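Hi again from the Gremilis office! I owe you an update on the co-op training grant, so I'll jump right in. We ran the September round in Bokitz and 70 members came through, mostly from the dairy and bakery co-ops, plus a few from Llorente (they drove up together and brought lunch for everybody).

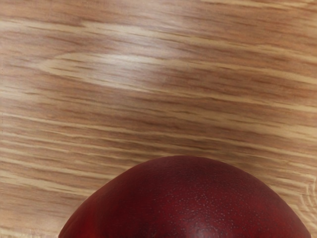
The bookkeeping sessions filled up first, so we added a second evening at 7. The governance day was slower - people liked the talk on voting rules but wanted more time on how to run a members' meeting when folks disagree. We're rewriting that part now.

On money, we've spent 618 of the 700 set aside for printing. I'd like to move what's left over to travel, if that's okay with you. Hakeo has offered us their upstairs room for the next round at no charge, and I'm so happy about that!

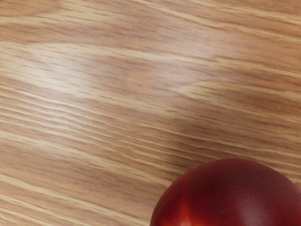 Wood grain on the tabletop

Still open: 2 co-ops haven't sent back their feedback forms, and the Spanish handbook is with the proofreader. I'll send you both with the next report.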